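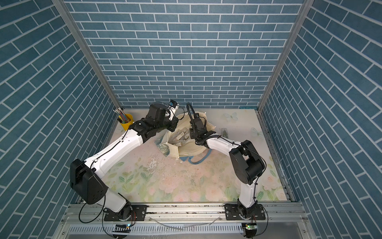
Hauswirtschaft und Textilpflege, Modul Altport
Handout zur 7. Sitzung: Stoffbeutel packen, Unterlage sauber halten

Kurz, weil letztes Mal die Zeit weg war. Bitte bis Thursday-Gruppe (also Donnerstag) gelesen haben, der Teil mit den Krümeln kommt sicher dran.

1. Der Beutel

Stoffbeutel, Naturton, keine Versteifung. Steht nicht von allein. Deshalb zuerst Boden ausformen, dann Rand umschlagen, zwei Finger breit reicht. Öffnung immer zur packenden Hand. Wer mit links packt, dreht den Beutel, nicht sich selbst.
Übungsbeutel liegen im Schrank Stirkside, unteres Fach. Nach Gebrauch flach zurück, nicht geknüllt!

2. Reihenfolge beim Packen

Schweres nach unten, Flaches an die Wand, Kleinkram zuletzt. Stifte und alles Längliche senkrecht an die Seite — sonst wandert es quer und der Stoff beult aus. Vor jedem neuen Teil kurz in den Beutel schauen, ob das vorige liegt.
Häufiger Fehler: Rand mit reingezogen. Dann alles nochmal raus.
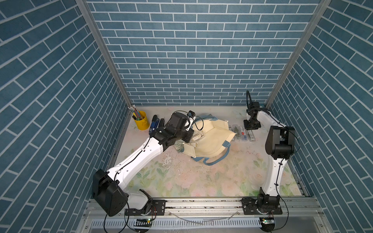 3. Unterlage

Bedruckte Matten (Blumen etc.) sind hübsch, aber heikel: helle Reste fallen auf hellem Grund kaum auf. Schräg von der Seite prüfen, mit der flachen Hand drüber. Abrieb und Krümel unterscheiden:
Krümel lassen sich schieben. Abrieb bleibt, wird beim Reiben mehr. Dann aufhören und melden.
Nicht nass wischen bevor trocken abgefegt ist, sonst schmiert es nur. Handfeger Besson, weiche Borsten. Der Omo-Schwamm ist fürs Spülbecken, nicht für die Matten.

4. Ablauf für die Übung

Zweierteams. Eine Person packt, die andere hält den Rand und sagt nichts. Danach Wechsel. Bewertet wird: Stand des Beutels, Lage der Teile, Zustand der Matte hinterher. 28 Punkte insgesammt, davon 7 für die Matte.

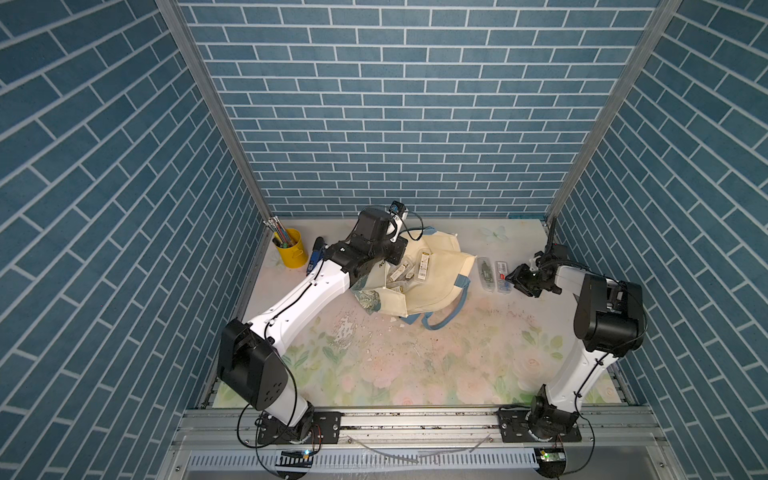
Zur Matte noch was, die Punkte gehen da am leichtesten verloren. Abfegen immer vom Beutel weg und zur freien Kante hin, Schaufel unten ansetzen. Liegen die weißen Krümel so wie hier verstreut vor dem Beutel, erst den Beutel nach hinten stellen, dann in kurzen Zügen fegen. Sonst landet die Hälfte am Stoff. Beutelboden danach ausklopfen, über der Schaufel.

Mitbringen: Schürze, dieses Blatt, Stift. Das Protokoll vom April bitte nachreichen wer noch nicht hat, eine Seite genügt.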